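Treketora Help > Home Robotics > Faults & Safety

Two arms on one desk, left one keeps pushing down after the grip has closed

Posted by Naa Sulemana
15 replies hidden, 3 shares

Hi all, hoping somebody has met this one before I lose my temper with it. I've got a pair of arms over my desk at home and I'm trying to get them sorting socks (don't laugh, it's harder than it sounds!). Most of the time it goes fine. One arm goes down, pinches a sock, lifts it, the other waits its turn.

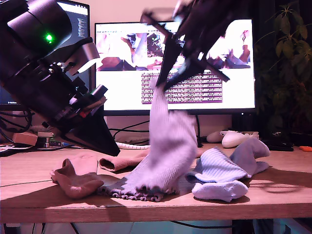 Lavender sock on its way up, frilly cuff still on the desk.

The trouble is the left arm. Every so often it closes on a sock and then carries on going down. The motor starts to whine, the wrist shudders, and the whole thing leans on the desk until I hit the stop button. Last night it did it while I was moving a sock out of its way and it caught the side of my hand. Only a bruise, but it frightened me a bit, and my daughter likes to sit at that desk to do her homework.

What I've tried so far: restarted everything, swapped the two power leads over, ran the homing routine again, and dropped the speed to half. Half speed just means it leans on the desk more slowly. The log says "target not reached" over and over and then nothing at all until I stop it.
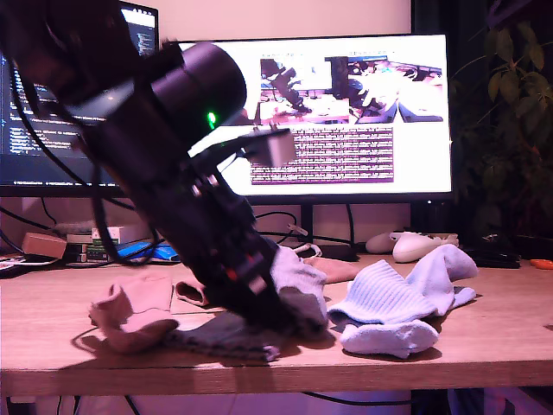 It seems worse with thick socks and when they're heaped up together, but I can't swear to that, I may only be noticing it more then. The right arm has never done it. Both are on the Ilov controller with the stock settings, apart from the table height, which I typed in myself after I changed desks in July. Is this a motor on its way out, or have I set something wrong?

Benedito Mendonça
Helpful: 100

I'd put money on the table height. If the number you typed is lower than the real desk, the arm believes it still has a way to go, so it keeps pushing, and you get "target not reached" for ever because there's wood in the way. Mine did exactly this when I moved house. I'd measured one corner and the desk sloped!

Take the socks off, bring the left arm down by hand with the motors off until the fingertips just touch, and read the height off the screen. Do it near the front edge and again at the back. Use the higher reading and add a few millimetres. Then do the right arm separately, don't copy the number across.

While you're in there, look at the force limit. Mine came set to 2,000, which on my arms is far too much for laundry. I brought it down a bit at a time until it stopped cleanly when I pushed back on it with a rolled-up towel. Please use a towel for that and keep your fingers out of it.

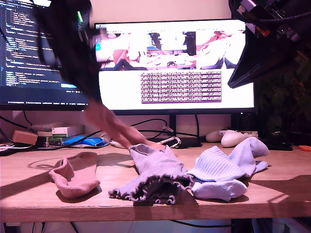

And the hand thing worries me more than the whine, to be fair. Get into the habit of pressing stop before you reach in, every single time, even if you only want to straighten one sock. I know it's a nuisance because you have to home it again afterwards. I taped my stop button to the front edge of the desk so it's under my left hand without looking. Homework somewhere else till it's fixed, I'd say.

agyeman_fan
Helpful: 3

could be the motor. my Agyeman one went like that and I just bought a new wrist. maybe try fewer socks

Naa Sulemana (original poster)

Benedito, thank you! My number was out by nearly a centimetre. I'd measured to the top of the old desk and forgotten the new one is thicker. Both arms are set again now and I've brought the force limit right down. I did the towel test and it stopped and beeped at me, which it had never done before.

I've been running it on the messy heap this evening because that's where it used to go wrong.

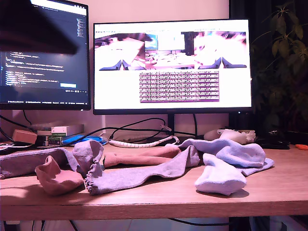

The test heap, white sock and frilly grey one at the front.

No leaning so far, though it drops the thick ones more often now, so I think I've gone too low on the force and I'll creep it back up tomorrow. The stop button has moved to the front edge as well. I haven't ruled out the motor completely, there's still a faint tick in the left wrist when it turns. If anyone knows whether that's normal, I'd love to hear.

Related in Faults & Safety
Left wrist ticking when it turns, should I worry?
Ilov controller forgets home position after a power cut
Where do you mount your stop button?
Wernuvstead gripper pads peeling off
Force limit units, what do they mean?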